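Trivlow by Wondinholm: a transient shaper with a delay inside

I bought Trivlow in April, after using the trial during one long mixing job. It is a transient shaper, so it makes the beginning of a sound stronger or softer, but it has also a short delay placed after the shaping stage. I tested version 4 as VST3, on a Windows machine and on an old Mac laptop.

The window is small and can't be resized. On my big monitor I must lean forward to read the values under the knobs. Attack and Sustain are on the left, the delay is on the right, and between them is a switch called Order. Please try this switch early. With the delay first, every repeat gets its own attack, and a simple rim click becomes a nice busy pattern.
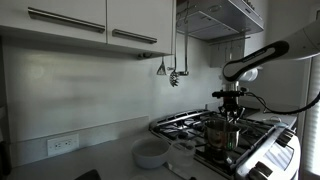

Virgilio Maglaya
Plugin reviews and mixing notes

On drums the Attack knob is very good up to the middle. Past that I hear a small click on the kick, also when the Soft button is on. Sustain I like more. I used it on a dry room recording, and it brought the room forward without the pumping that I get from my usual compressor.

The delay goes from 4 to 122 milliseconds. For slap and doubling it is enough, for a long echo you need another plugin. There is no tempo sync. I typed the times by hand, and when the song changed tempo I had to draw automation, and this was tiring.

CPU use is low. I put it on every drum channel of a session and the old laptop did not complain. One bug I met two times: after undo, the Order switch shows the old position but the sound is already the new one. Closing and opening the window repairs it. I wrote to support, and Joyce Nyaga answered the same evening that they know the problem and a fix is planned.

The presets are mostly for electronic music. "Flaltside" is a good start for snare. "Nyanda" is too strong for me, but with Mix at a low value it works on hand percussion.

The price is 69 dollars, with one license for two computers. For me it was fair, and I would pay it again for the Order switch. If you already own a shaper and need synced delay times, I would wait for the next version.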